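Gripper testers wanted – Grukance hand-held trials

Posted Sun 10 March

Hi! I run the gripper comparison at Clildale and I'm looking for 3 more people to come and handle cloth with us through the end of July. You don't need any robotics background. I came to this from alterations and I still can't solder.

We have two sets of fingers for the Grukance hand-held grippers, the stock ones and a softer pair from Jindine, and I want to know which one picks up fabric better when ordinary people are doing the squeezing. You'd work with one gripper in each hand, at a bed, folding and straightening and moving small things made of cloth. Then you'd swap fingers and do it all over again (and then fill in my form, sorry, it's two pages).

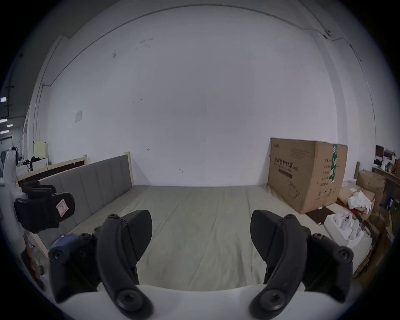
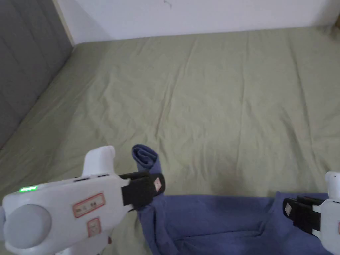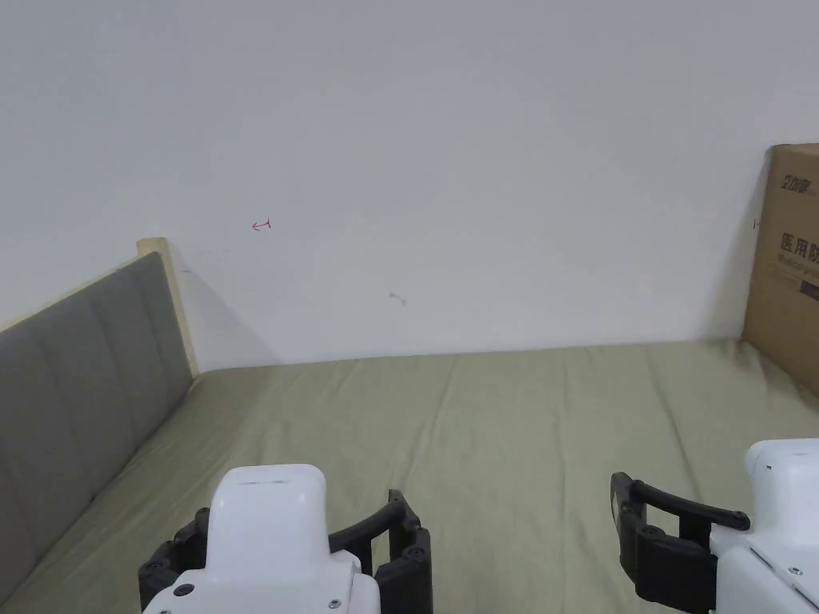 Sessions run two hours with a real break in the middle. We need 1,000 clean tries per finger set, and everybody's tries go into the same pot, so no one has a quota. I'd much rather have slow and careful than fast! If a grip feels wrong, say so out loud and I'll write it down – last round, the grumbling taught me more than the numbers did.

You should be 18 or over, fine with standing, and comfortable using both hands at once. Lefties, please, please apply, I have almost no data from you. Wrist trouble is a no for this one, I'm afraid, as the grippers get heavy in the second hour.

Pay is hourly, same rate for training, and there's a bus stop right outside. To apply, send me a few lines through the Clildale contact page with "Hồ trials" in the subject (that's what we call this round) and tell me which mornings or afternoons you're free.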